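We use cookies to remember your settings and count visits. Accept / Manage choices

How to Look After Your Stitches at Home (and Not Drive Yourself Nuts)

Last updated: March

I came home from day surgery with a row of stitches, a folded sheet of instructions and a head so foggy that I put the sheet in the fridge. So this is the page I wish I'd had that night! I'm not a nurse, just someone who has now been through this 2 times, and my friend Sibel Bozkurt (she did wound care for years) read it over and made me fix a few things. If your own surgeon told you something different, go with your surgeon.

First, find out what you've got. Ask before you leave, or call the next morning: are these the kind that dissolve, or does someone have to take them out? When can they get wet? Write the answers down on paper, with the phone number for the ward. I taped mine inside a kitchen cabinet.

It also helped me to understand what had been done. The needle they use is curved, and it's held in an instrument instead of in the fingers, which I somehow never knew.

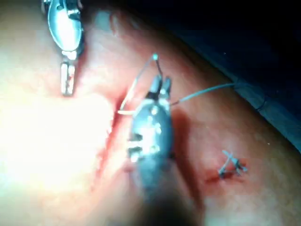 Curved suture needle held in a needle driver, close to the skin.

OK, on to the everyday stuff.

Keeping it dry. Mine had to stay completely dry for the first two days, which is pretty common, but check yours. I washed at the sink with a cloth and did my hair leaning over the tub (awkward, but it works). Don't trust plastic wrap and tape in the shower. I tried it and had a soggy dressing in no time.

Changing the dressing. Clear a spot on the table and lay everything out before you start, because you will not want to go digging in a drawer with one hand holding your shirt up. What I use:

A clean towel to set things on
Fresh non-stick dressings in the size they sent you home with
Paper tape, torn into strips ahead of time
A small bag for the old dressing

Wash your hands well, and dry them on something clean. Peel the old tape slowly, toward the wound and not away from it, holding the skin down as you go. If the pad is stuck, dampen it with a little saline and wait. Then wait some more. I pulled once and I'm not doing that again. Take a good look, pat (don't rub) if you've been told to clean it, put the new dressing on by its edges, and wash your hands again.

I do this at the same time every evening, after dinner, when the light over the table is on and the dog is in the yard.
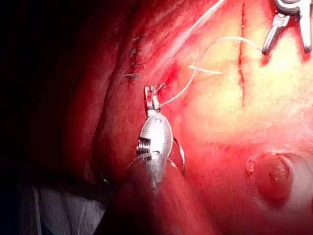 Keep a little log, too. Mine is a plain notebook, one line a day: what it looked like, how sore it was, when I took my pills. When I called the clinic with a question they asked when the redness had started, and I could just read it off the page. A phone photo each day is handy as well — same spot, same lamp, or the colors will fool you.

Some pinkness, itching and tightness along the line is normal. Call your clinic the same day if the redness is spreading, if it's getting more swollen or more painful, if there's pus or a bad smell, if the edges are pulling apart, or if you have a fever. If it's bleeding, press firmly with a clean pad, and get emergency help if it won't stop. Don't sit there wondering if you're being a pest. I did, for a whole evening, and the woman on the phone was perfectly nice.

A few things I'd skip: peroxide, any cream you weren't told to use, hot tubs and pools, and snipping "just that one loose end" yourself. Leave the loose end alone! Also skip the heavy lifting. I asked my neighbor Eren to carry the groceries in and he was glad to, and it saved me a lot of wincing on the stairs.

For clothes, go soft and loose, with no waistband or seam sitting on the line. I lived in one gigantic pair of sweatpants and washed them at night.

When the stitches do come out, it's mostly a tugging feeling, and it was over before I'd finished complaining about the parking. Ask then about sunscreen and scar massage, and when you can start each one. My next page will cover sleeping when you can't lie on your usual side.

Questions? Use the contact form | © Galudden Home Notes | Back to top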